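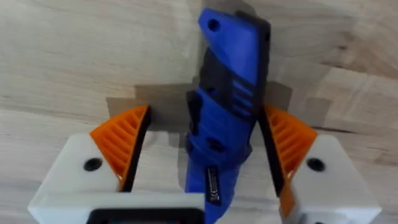

Lab 4: Comparing Finger Pads on a Parallel Gripper

Handout for the Friday section. Read it before you come in. Bring the log sheet from Lab 3, as you will need your baseline numbers.

What you are comparing

Each bench has two sets of fingers. Set A is the ribbed orange pad with a thin black contact strip on the inside face. Set B is the flat pad you used in Lab 3. Both sets bolt to the same white finger blocks with one screw per finger. Do not overtighten. The blocks are printed and the holes strip easily.

The ribbed pads bend when they close on something. They take up some of the shape of the object, so the grip force is spread over a longer patch. The flat pads do not do this. On a box with parallel sides you may see no difference. On a tool handle that tapers or has a rubber section, you should see one.

Terms used in this lab

Contact patch: the part of the strip that touches the object.
Closing force: the value you set in the controller, not the force at the pad.
Slip: any movement of the object along the pads after the fingers stop closing.
Drop: the object leaves the fingers before the end of the move.

Choosing a grasp point

Long, narrow objects are the hardest ones on the list. If you grip near one end, the weight of the rest turns the object in the fingers. Start close to the balance point. Find it by resting the object across one finger of your hand before you put it on the table.

Watch for parts that stick out, such as latches, guards and clips. If a contact strip lands on one of these, the pad twists and the trial does not count. Mark it as "bad contact" on the log and repeat it.

Look at the wrist camera view before every lift. You want a strip on each side of the object and the object near the middle. The camera sits close to the fingers, so small print on labels will blur. Identify objects by color and shape.

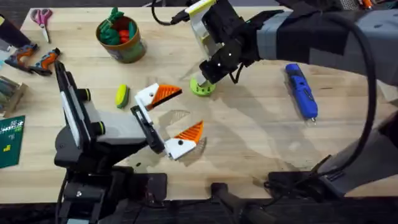
Cliswood Robotics Teaching Lab, Manipulation Section

Bench layout

Two arms share one tabletop. Only one arm moves at a time during scored trials. The other arm may hold an object still with its base on the table, but it must be stopped before you start the first arm.

Objects for this lab include scissors, a small sponge, a cardboard cup with toy pieces in it, hand tools with molded grips, and a narrow blue tool. Leave them spread out. If two objects touch, move one before the trial. Keep cables clear of the work area and check the clamps at the front edge of the table before you power up.

Procedure

1. Start the Gedillow controller and load the Lab 4 profile.
2. Fit set A. Open and close the fingers twice with nothing between them. The tips should meet evenly.
3. Set the closing force to 40 on the controller scale.
4. Lift the object straight up by 200 mm and hold it for 3000 ms.
5. Record slip, drop or hold. Record the grasp point as near end, middle or far end.
6. Do all objects, then change to set B and repeat.
7. If you have time, repeat the blue tool and the scissors at a lower force. Write the value next to the result.

Run the cup last with each set. Use a low force and stop if the wall starts to fold.

Known problems

The Cultent driver sometimes reports the fingers as closed when they have stopped against a soft object. Check by eye. If the sponge trial ends early with a "no object" message, log it as a driver fault and run it again.

Glare on the tabletop can confuse the overhead color filter. Use the Jõgi settings file in the lab folder, which has a narrower range for orange and blue.

What to hand in

Your log sheet, one table comparing set A with set B by object, and a page of discussion. In the discussion, say which objects changed result between the two sets and where the contact patch was in each case. Include bad contacts and driver faults in the log but leave them out of the table.

Reading for next time: course notes, section on grip force and friction.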